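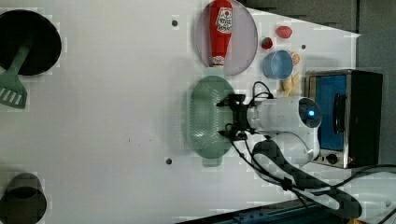 Okay, so. Evidence rooms. I covered the Jolstead police for 2 years before I ever asked to see theirs, and I still kick myself for that.

The sergeant's log listed 1209 items. When Gobnait Ó Súilleabháin went through it for the county, 281 of them couldn't be found (pause here, let that one land). Cash, mostly, and pills, and three handguns!

Lorcan Breathnach had signed for nearly all of it. He told me the shelves were a mess and things got moved. Maybe so! But he'd also bought a boat that October, and his wife's cousin was the one who told me.

Read the bit from the Bonlow hearing, the part about the spare key. Skip the union letter if we're running long.

Then on to how you ask for the log yourself - which form, who to call, what they'll charge you for copies.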